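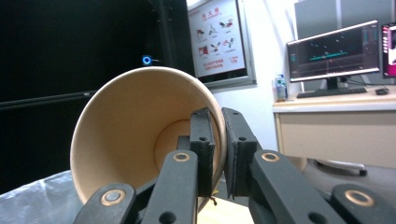
Re: Shore excursion coach slots at Bajwa pier, January calls

Usman Bukhari wrote:

> The draft schedule has both ships clearing passengers from 8:30 a.m.
> Tritholm lists 2119 passengers and Nivico lists 1283. We have 12
> coach bays. Can the Tritholm tours start half an hour earlier, or
> does the gangway time rule that out? I also need to know which ship
> gets the bays nearest the gate.

Usman,

The gangway time rules it out. Tritholm has confirmed first passengers ashore at 8:15 a.m., and that assumes clearance is given on arrival. Moving the coaches to 8:00 would only mean drivers sitting in the bays with their engines off while the Nivico groups wait behind the fence. I would leave the first departures at 8:30 and spread the later ones.

The passenger totals are full manifests and shouldn't be used for coach planning. What we need is the number booked on ship-sold tours, broken down by departure. Arnix has promised to send that for both ships once bookings close. Independent passengers use the taxi line on the north side and don't touch the bays at all, apart from the ones who walk the wrong way out of the terminal.

Proposed changes to the draft:

1. Bays 1 to 7 go to Tritholm until 9:45 a.m., bays 8 to 12 to Nivico. After 9:45 any bay can be used by either ship, assigned by the dispatcher at the gate.

2. Maximum stay in a bay is 20 minutes, counted from the time the coach stops. A coach that isn't full by then leaves with the passengers it has, and the rest go on the next departure for the same tour. The draft says "reasonable time", and last season that was read as anything up to an hour.

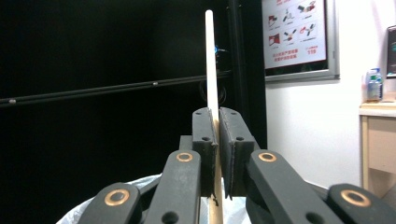
3. Returning coaches unload at the east curb and do not enter the bays. The exception is a coach with a wheelchair lift, which needs the level surface at bay 1 or bay 12. Both should be kept clear from 2:00 p.m. on.

4. The fort tour and the garden tour should not leave together. They share the same road as far as the bridge, and the parking area at the fort holds four coaches. A gap of 25 minutes between them was enough in the past.

5. Last return is one hour before all aboard for each ship. The draft gives a single time for both, which is wrong – Nivico sails first.

On the bays nearest the gate: the numbering starts at the gate, so item 1 gives them to Tritholm. Nivico uses the south gangway and its passengers come out closer to bay 12 anyway.

I have not changed the rain plan. It still sends everyone through the covered walkway in single file, and with 2 ships alongside that will be slow. If anyone has the measured width of the walkway at the ticket window, please post it to the list.
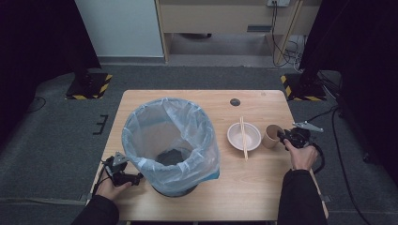 Usman replied that items 1 through 4 were fine with him, but that the dispatcher would need a radio on the terminal channel before the 9:45 switch could work, and asked for the Nivico all aboard time in writing. I have requested both and will post the revised schedule when the Arnix numbers are in.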